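October 9, 2024
Bench notes, Elsie Birkett
Gameck two-finger gripper kit, trial unit

Day two with the Gameck kit and I'm still grinning. Yesterday was mostly unboxing and swearing at the adapter ring (the Inel one we had in the drawer is a hair too thick, so I used the one from the Dalsgaard order). This morning it went on first try and I had it talking to the controller before my tea got cold.

Things I like so far. The wrist camera comes already calibrated and the numbers held when I checked them against our own board. Setup took 40 minutes including the firmware update, and the old Uso gripper took me most of an afternoon back in April. The manual is short and somebody has proofread it! The fingertips swap with one hand, so I tried the smooth ones and then the textured ones, and I'm keeping the textured ones on for now.

Things I don't like. The cable clip is useless, I've gone back to velcro. The default closing speed is far too keen for anything soft, and the force setting is buried three menus down under "Maintenance", of all places. Wrote to Gameck about that. Colour coding on the connectors would help too — I had two of them swapped for a while and blamed the software.

Ran 8 pick attempts on each of the 6 soft items with the force turned down to the second notch. Dropped a few of the slippery ones, crushed none. I want to do the same again with the speed halved before I say anything grand about it.
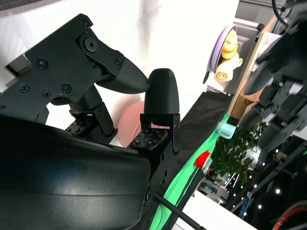
Log for the whole morning is 1094 lines, which is chatty but readable, and every grip gets its own timestamp and force value. That alone would have saved us days on the last job. I've put a copy in the shared folder under gripper trials.

Still to do: long run overnight with the same pick on repeat, check whether the finger screws work loose, and try it on the second arm if I can pinch it for an hour. Also need to ask what spare fingertips cost, as the quote only lists them as a set.

Left the force at notch two. Please don't change it without writing it in here.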